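Skimus Publishes Good-Practice Guide for Recording Household Textile Tasks With Hand-Held Grippers

4 min read

18 December 2024. Skimus today released Stelen, a good-practice guide for teams that record household fabric handling with hand-held grippers and use the recordings to train robot arms. The guide covers workspace setup, handling rules, episode limits, labeling and the records a team should keep. It contains 35 numbered rules, of which 18 are marked as required for any team that wants to state conformance.

The guide applies to clothing, blankets, throws and similar soft goods handled in occupied homes. It does not apply to industrial laundry lines, to garment manufacturing or to fixed arms operating without a person present. Those uses remain covered by the machine safety rules already in force at each site, and Stelen does not replace any part of them.

Soft goods were chosen as the first subject because existing in-house rules at most recording teams were written for rigid items such as cups, boxes and tools. A cup has one outline. A pair of jeans lying in a blanket has many, and two operators given the same instruction will often grip it in different places. Before Stelen, the four sites that took part in drafting each used a different definition of a completed fold.
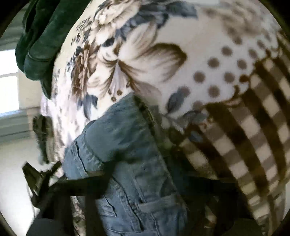

Rule 4 requires that the target item be named in the task record before the first grip. Where items are layered, the record must also state whether the layers above and below are to stay in place. An operator who moves a layer that was meant to stay must mark the episode as "disturbed" and keep it. Deleting disturbed episodes is not permitted under the guide, as it hides the rate at which they occur.

Rule 5 deals with patterned fabric. Florals, checks and dots on neighboring layers can make an item boundary hard to place on review. Labelers must draw the boundary only where they can see it and must use the "uncertain" class elsewhere. They may not infer a boundary from an earlier or later episode.

Rule 7 limits pulling. If an item does not come free under light tension, the operator must release it, regrip closer to the point of resistance and try once more. A second failure ends the episode. The rule is intended to protect seams and zippers as well as the finger pads, and it applies equally to items bought for recording and items belonging to a household.

Rule 9 sets out the open-finger start. Every episode must begin with both fingers open and clear of the fabric, and the same position must be held again at the end before recording stops. The start position gives reviewers a fixed reference for finger width. Episodes that begin with the fingers already closed on an item are to be filed separately and left out of any success figure.

Rule 11 covers supporting equipment. Cables must be routed away from the side on which the operator stands. Status lights on powered devices should be checked before each block of episodes, and the result entered in the session log. Battery changes are allowed only between blocks.

The guide was tested by two contractors, Vosteck and Fjeld, over a trial set of 405 episodes. Reviewers at each firm labeled the full set without seeing the other's work. Where the two sets of labels differed, the wording of the rule was examined first, and six rules were rewritten before publication. The rule on layered items went through four drafts.

"Most of the disagreements came down to the word 'folded,'" said Rhys Henare, standards lead at Skimus. "One group counted a garment as folded when the edges met. The other wanted it flat as well. We have now written down a tolerance, and people can measure against it."

Under the final text, a fold is complete when the paired edges lie within the stated tolerance and the fingers have left the fabric. Flatness is recorded as a separate value. Teams that need a stricter test may add one, provided they publish it together with their results.

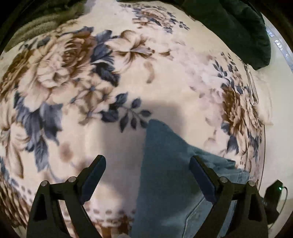

Conformance and Records

A team may state conformance with Stelen if it meets all of the required rules and keeps session logs for the period given in Annex B. Partial conformance may not be claimed. A team that meets some of the rules may list them by number.

Conformance is self-declared in this edition. Skimus recommends that a second person, not involved in the recording, check at least 100 episodes or the full set, whichever is smaller. The check sheet in Annex C can be used for this purpose and may be copied without permission.

Consent rules for recording in homes are in Annex A. A signed form is required for each household, and any item with a readable name or address on it must be removed from the work area before recording starts.

Availability

Stelen can be requested from Skimus at no charge. The package includes the guide, the three annexes and a blank session log. Comments on the first edition will be accepted from January, and should quote the rule number and the proposed wording. Comments without proposed wording will be read but may not receive a reply.

About Skimus

Skimus writes test methods and working rules for robot handling of household goods. It does not manufacture or sell grippers.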